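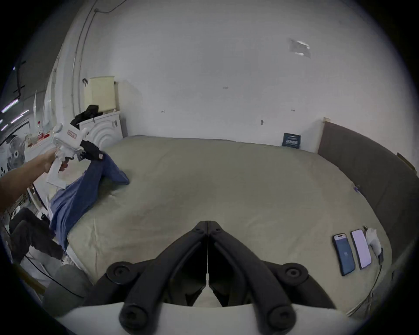 Progress report on the Tulent hand-held gripper kit
Prepared for the Nunetti fund, 30/10/2020

Thank you again for your patience over the summer, and for the kind note that came with the second payment. We have had a busy stretch and I'm happy to say most of it went the right way.

As you'll remember, the grant lets us try the Tulent kit in ordinary rooms before Siriwardena decides whether to carry it. Laundry was the chore we were most nervous about, and we've now recorded 685 runs of it, mostly jeans and dark tops being lifted and moved on a bed with a gripper in each hand. Jeans are heavy, and they like to trail a leg behind them, so our people needed a good deal of practice (and a few rests!) before it felt natural. The pistol-style grip has been well liked. Black fabric is still hard going for our software, which loses track of the folds, and we expect to spend much of the next period on that.

The kit itself has held up nicely. We did have a batch of loose finger joints in August, and Lultine replaced the parts without any fuss, though the shipping took longer than we'd hoped. Setup for a new user is down to around 50 minutes, from well over an hour in the spring, and I think a shorter manual would bring it down further.

Still to do are 200 runs with towels and bedding, the battery comparison, and the written review for Siriwardena. We have spent 60 percent of the budget and don't expect to ask for more. The towel runs start as soon as the spare finger pads arrive, and I'll send you the first results with the next statement.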